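Getting usable shelf demos with hand-held grippers

Dec 26, 2020

Right, so last time I promised I'd write up how we record the shelf task for Orar, our little project on teaching arms by showing them. The idea is simple enough: you do the job yourself with a gripper in your hand, log the motion, and train on that. Doing it well took me most of the year!

Start with the table. Clamp it down before anything else, then put the shelf on top and leave it be. I lost 22 demos in February to a table that had crept sideways, and the Skuroven script (that's our alignment tool) happily swallowed every one of them.

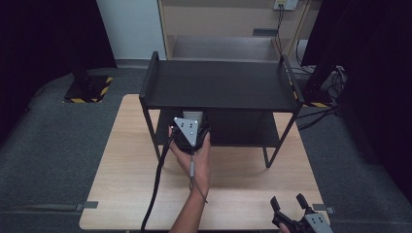 Reaching in at the lower shelf, marker plate facing up.

Keep that plate flat-ish as you go in. Tip your wrist too far and the tracker loses the dots, and you get a horrible jump halfway through the reach. Slow down near the shelf legs as well - I aim for 2 seconds from the front edge to the grasp.

Next, check what the gripper itself sees. Play back a few clips from its own camera before you record a whole batch. You want both fingers in shot and a bit of the shelf frame behind them, or the policy has nothing to judge distance by.

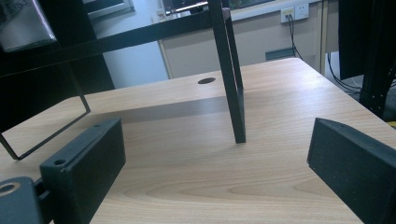
If the clips look fine, carry on until you've got 600 good ones. We went up to 1000 with the Debnath split and the success rate barely moved, so I'd spend the extra afternoon varying your start positions instead (left side, right side, a bit too high). That helped far more than piling on repeats.

Save the raw logs too. I didn't, the first time round, and had to redo the lot when the Grandmont loader changed its time format.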